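手里的夹爪，账上的钱
一个外行采购的第一年

去年有人问我，买机器人是不是跟买车差不多，看好型号，砍砍价，提货。我当时点了头，现在想起来脸还有点热。

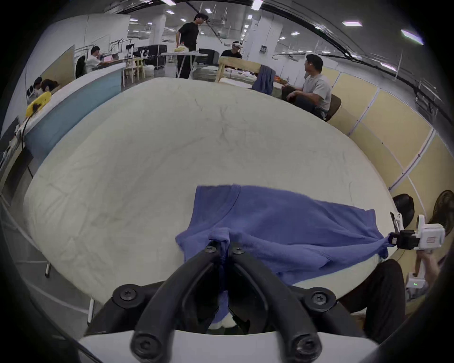 我原来是管办公用品的，最大的一单是给全楼换椅子。后来公司要做叠衣服的项目，老板在走廊里拍拍我的肩，说设备这块你先顶一下。这一顶就是一年多，预算表改到第32版，我连做梦都在拉Excel的单元格（真的，梦里还报错）！

先说我踩的第一个坑：我把钱几乎全押在了机械臂上。第一版预算里，机械臂占了总额的63%，其余的东西挤在一行里，名字叫“杂项”。结果隔壁做数据的同事走过来看了一眼，问我：“手持夹爪呢？桌子呢？衣服呢？”我说衣服也要写进预算？她看我的眼神，我到现在都记得。

要写的，当然要写。教机器叠一件卫衣，得先由人拿着夹爪一遍遍地捏袖口、拉衣角、摊平，把动作录下来。手持夹爪比整条机械臂便宜得多，可它是天天被人攥在手里的东西，指头会磨，螺丝会松，备件必须跟整机一起下单。我头一回没订备件，等补货等了20天，那段时间大家见了我都特别客气，客气得我心里发毛。

夹爪我们比过两家，Zedum和Kakton。Zedum的报价漂亮，一页纸，数字干净；Kakton的报价啰嗦，足足四页，运费、培训、校准、换指头的钱全列出来了。我一开始喜欢漂亮的那份，后来打电话一项一项追问，才发现两边加起来差不了多少。所以我现在拿到报价单，习惯先找里面没写的东西。没写的那部分，早晚会变成一封邮件，抬头写着“补充费用”。

帮我理清思路的是Zawadi Muriithi，她给好几家小公司做过设备规划，说话快，咖啡喝得更快。我把表发给她，她只回了一句：“你这张表里没有人。”

我愣了半天才明白。采数据要人，排班要人，衣服揉乱了再铺开也要人。设备买回来放着不动，每天照样在折旧；人手够了，设备才算开始干活。她让我把“每台设备每周有几个小时真有人在用”单独拉一列，我老老实实填了，填完发现原本想买的第二批夹爪根本排不满。那一批我砍掉了，省下来的钱够付半年的场地差价，我高兴得请全组喝了奶茶（自己掏的，没走杂项）。

说到场地，这也是我早先完全没概念的一块。叠衣服要桌子，桌子要留出人走动的余地，戴头显的人更得宽敞些，还有电源、网线、放箱子的角落、大家歇脚的椅子。供应商给的占地面积都是设备本身的，人站哪儿他们可不管。我后来用了个笨办法，拿胶带在地上贴出桌子的轮廓，叫两个同事进去比划着叠衣服。胳膊肘撞上了，就把线往外挪。这办法不花什么钱，比我看过的任何布局软件都好使。

桌子本身我倒觉得不必买贵的。做这个活，桌面迟早要蹭花，花大价钱买一张光亮如新的，只会让用的人缩手缩脚。衣服也一样，别全买新的，薄的厚的、带口袋的、袖口松了的都要有。我现在给衣物单列一行，每季度补一次，财务起初以为我在给自己置装。

软件订阅是另一个容易漏的口子。我们用Kombo管数据，第一年有折扣，第二年恢复原价，我在日历上设了提醒，还是差点忘了续费。现在我的规矩是，凡是按年收费的，预算里一律按原价写，折扣当惊喜。

至于机械臂，我们最后选了先租后买，从Jusska那边租，合同谈了好几轮，光是“正常磨损”四个字就来回改了三遍。租的单价是高，可是头几个月你根本不知道自己要什么样的，我宁可多付点租金，也不想仓库里立着一台谁都不愿意碰的大家伙。谈的时候有两件事一定问清楚：租金能不能抵购机款，坏了以后多久有替换机到。第二条请写进合同，电话里答应的不作数，我吃过亏。

还有预备金。我头一年留得太少，年中就见底了，天天拆东墙补西墙。今年提到了预算的两成，老板皱眉，我就把去年那一叠“补充费用”邮件打印出来给他看，超过40封。他翻了几页，签了字。

明年的表我已经开了个头，备件排在第一行，人工第二行，机械臂往下放了好几格。“杂项”那一行还在，里面暂时只有一样东西：胶带。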